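Print this page
E-mail this page

Tivmont Entertainment Reference
Call for applications: Performer Biography Editor (remote, part-time)

Reference: TER-83

Tivmont maintains a reference database of working screen and stage performers. The database holds 3,186 published entries, of which 1,442 are scheduled for review under the current sourcing rules. We are seeking one editor to carry out that review for television performers.

Scope of work

The editor checks the fixed fields of each entry: legal and professional name, date and place of birth, education, first credited role, representation, and credits by season. Free-text sections are checked for agreement with the fixed fields. Where a field and the text disagree, both are held back from publication until a source is entered.

Family background, relationships and children are published only when the performer has stated them in an interview or in a signed release. Height and net worth are not published. Existing values in those two fields are to be deleted, with no replacement text.

A credit is accepted from on-screen titles, a network press kit or a union listing. Fan sites and social media accounts run by third parties are not accepted, including as a second source. An uncredited role needs two sources of different types.

Workload and tools

The standard batch is 83 entries. A batch is opened, edited and closed by the same person. Entries that cannot be resolved are marked "H" and returned with a note of up to five lines stating what was searched and which field remains open.

Editing is done in Erix, our entry management system, through a web browser. Erix keeps a full revision history, and edits cannot be withdrawn after a batch is closed. Corrections to closed batches go through the Lepik queue, which is processed at the end of each month. Access to both systems is set up after the contract is signed.

Requirements

- At least 5 years of fact-checking, library cataloging or copy editing
- Written English at a professional level
- Working knowledge of how television credits are assigned, including guest, recurring and regular status
- A computer with a current browser and a stable connection

Reading knowledge of a second language is useful for performers with early credits outside the United States. State the language and level in the application. A degree is not required.

Terms

The contract runs for one year from September and may be renewed once. Payment is per closed batch, at the rate given in the contract schedule. Entries marked "H" are paid at the same rate as resolved entries. The position reports to the Stustberg office, but attendance there is not required. Staff calls are held monthly at 10:00 a.m. Stustberg time.

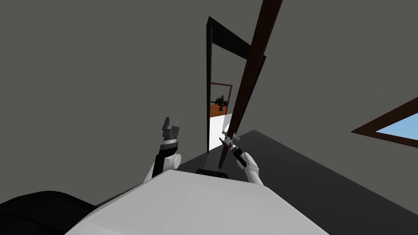
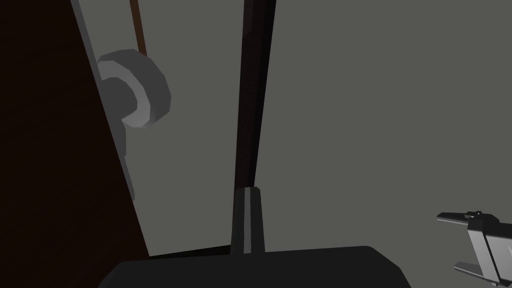 How to apply

Send a resume, a cover letter of one page, and one corrected sample entry. The blank sample and the style sheet are available from the applications page. Do not correct the sample with automated rewriting tools. Applicants who represent a performer listed in the database, or who are employed by an agency that does, must declare this in the cover letter.

Samples are scored before resumes are read. Applicants who pass the first stage will be sent a timed exercise of ten entries. Results are given by e-mail, and scored exercises are not returned.

Related items

Style sheet for birth names and stage names
Sourcing rules for uncredited roles
How performers can request a correction
Call for applications: Stage Credits Indexer
Erix maintenance schedule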